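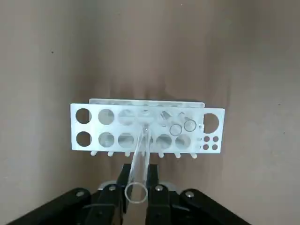 Laboratory Automation, Unit 2: Anatomy of a Jam
Notes to go with the lecture. Read them before the bench session.

The case

Everything in this unit comes out of a single bad night at the Brarkthorpe teaching lab. The job was tube transfer, the dullest task we own. An arm takes a clear test tube from the incoming holder, brings it to an acrylic rack, puts it in a hole, lets go, backs off, and goes to fetch another. It had been doing this for long enough that people had stopped watching it, and you will find that this is when most interesting things happen to robots.

The overnight run was set for 2000 transfers. The log on the morning of September 9, 2022 reported 2540. Nobody had asked for the extra 540, and there was no pile of surplus tubes to explain them. Vaida Ramanauskas, who had the morning shift, described the state of the bench in the logbook as "rack not where I left it, arm very pleased with itself." The arm was still cycling. It was reporting success on every cycle. It was not holding a tube.

What the log said

The controller (a Hafstein, running the Nududero scheduling package) wrote one line per cycle. With the headings cleaned up, a normal cycle reads:

PICK / GRIP OK / MOVE / INSERT / FORCE OK / RELEASE / RETRACT / COUNT+1

Late in the run there is a cycle where FORCE OK is replaced by FORCE HIGH, RETRY. The retry gives FORCE HIGH again. Then comes FORCE OK, and the run goes on as if it had cleared its throat.

Look at that third line for a while. The tube had met something it shouldn't have, twice, and then resistance dropped to normal. There are two ways for resistance to drop. The tube can find the hole, or the thing it is pushing against can move out of the way. The program had no means of telling these apart and had never been asked to.

What happened, as far as we can reconstruct it

1. The tube was held low in the fingers and at a slant. A long tube held near one end is a lever. A small tilt at the grip becomes a large miss at the far end.

2. The far end landed on the acrylic between holes. The wrist force limit tripped, properly. Give it credit.

3. The retry routine repeated the same move from the same start point with the same tilt. I leave you to guess the result.

4. On the third push the rack shifted. It was standing on its pegs on a smooth bench with nothing clamping it. Force fell below the limit, the step passed, and the fingers opened.

5. The tube fell. The pieces were under the bench.

6. With the rack displaced, later tubes went past it, into it or over it. None of them met enough resistance to trip anything. When the incoming holder ran out, the arm closed its fingers on air. GRIP OK was triggered by the fingers reaching a commanded position, and fingers reach that position very nicely when there is nothing between them.

7. The stop condition was "incoming holder empty AND count reached," but the empty-holder sensor had been bypassed during a demonstration and left that way. With the sensor reading permanently full, the count alone could not end the run. So it went on until a person came in and pressed the red button.

Item 7 usually gets a laugh. Please note that the bypass was mine.

Faults, separated

Students like to name one cause. Resist this in the write-up. Marijke Wuyts marks these reports and takes points off for the phrase "root cause" when it appears in the singular.

Grip fault: tube orientation was never checked after the pick. The program assumed that a tube in the fingers was a straight tube.

Fixture fault: the rack was free to slide. We had been relying on its weight, and an acrylic rack has very little of that to offer.

Sensing fault: GRIP OK meant "fingers closed," and everyone read it as "tube held." FORCE OK meant "not pushing hard," and everyone read it as "tube inserted."

Logic fault: retries were identical, and a retry followed by a pass raised no flag for a human.

Procedural fault: a bypass with no tag, no entry and no expiry.

A word about clear things

Milan Van Dijk suggested after the event that we bolt on a camera and be done with it. We tried. A transparent tube in front of a frosted white rack in front of a pale wall is about as hard a view as you could arrange on purpose. The rim shows up as a thin ring and the body catches a highlight or two along its edges. The rest of the tube is mostly whatever happens to be behind it. A frosted panel with a second panel at its back also makes some holes look open and others look filled with milk, and a simple brightness threshold will tell you, with confidence, that half your rack is occupied.

A dark card behind the rack helped more than the software did. It was also cheaper — Mirjam Martens cut it from a folder.

Safety

Broken glass and an arm that is still moving make a poor combination. Vaida did the right thing and I would like it copied exactly:

Stop the arm with the emergency stop. Pausing the program does not count.
Leave the tubes alone until the stop is confirmed on the panel.
Photograph the rack and the arm before touching either.
Check the fingers for chips with a light and tweezers. Do not use your thumb.
Write down what you saw before you open the log, as the log will talk you out of it.

On releasing a jammed tube: do not open the gripper by hand while the tube is braced against the rack. A tube under side load can snap or spring when it is let go. Support it first, wearing cut-resistant gloves, then release at low speed from the pendant.

For the bench session

Work in pairs. Plastic tubes only. The Billeo trainer arms have the original program loaded, faults included, and speed is limited.

(a) Get the arm to report a successful insertion that did not occur. Most pairs manage this in the first few minutes, often by accident.

(b) Change one check so that your trick no longer works. State what the new check measures, in physical terms. "It checks if the tube is in" will be returned to you.

(c) Swap seats with another pair and defeat their check.

(d) Write a bypass tag for the empty-holder sensor. It needs a name, a reason and a time at which it ends.

Reports go to Ginette McIntyre, one per pair, two pages at most. Attach the log unedited, including the parts that make you look bad.

Laboratory Automation course notes | Brarkthorpe teaching lab | Questions: see the course office | Back to top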